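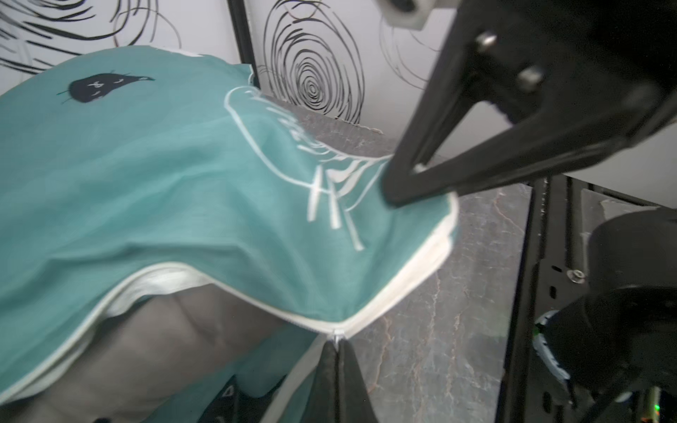

Fig. 2. Teal duvet cover with bird print, zipper opening with white piping.

4. Putting on and changing the duvet cover

This section is for the Tirnevine bedding set. The same steps are good for other covers with a zipper at the bottom. Please read the whole section one time before you start, especially if the cover is new.

Before first use

Wash the cover alone, turned inside out, with the zipper closed. Dry it fully. A cover which is still damp will stick to the duvet and the corners will not go in well.

Remove the paper label of item 554 from the zipper side. It is held by one thread. Cut the thread with small scissors and do not pull it.

Putting the cover on

1. Lay the cover flat on the bed with the inside out. The zipper opening must be at the foot of the bed.

2. Open the zipper completely. Hold the fabric beside the zipper with one hand and move the pull with the other hand. The pull is small, so go slowly at the first few centimeters.

3. Lay the duvet on top of the cover. Match the four corners and smooth the duvet from the middle to the sides.

4. Put both arms inside the cover through the opening and take hold of the two far corners.

5. Through the fabric, grip the two top corners of the duvet. Hold cover and duvet together, firmly.

6. Pull the cover back over your hands and let it come down over the duvet. The printed side is now outside.

7. Lift the top edge and shake gently. The folds will move down toward the opening. If a big fold stays in the middle, put the cover down again and pull it straight from the sides. Shaking harder does not help with this.

8. Push the two bottom corners of the duvet inside, then tuck the rest of the bottom edge behind the piping.

9. Close the zipper. Keep the white lining away from the teeth with one finger.

Note: On the Mulley size the duvet is wider than it is long. Check this before step 3. When the duvet is turned the wrong way, the corners look almost correct, but the cover will not lie flat.

Caution: Do not lift the duvet by the piping or by the zipper. Take the fabric itself, a hand's width from the edge.

Caution: If the zipper stops, do not force it. Go back a little, free the fabric, and try again. A dry piece of soap on the teeth can help.

Taking the cover off

1. Open the zipper completely.

2. Hold the bottom edge of the duvet and pull it out slowly. A second person can hold the cover - this is easier with a winter duvet.

3. Shake the cover outside or over the bathtub, and close the zipper before washing.

Storage

Fold the cover in half along the long side, with the print inside, then fold again until it fits the shelf. Keep it away from direct sun. A spare zipper pull can be ordered from Cakcombe with part number 300.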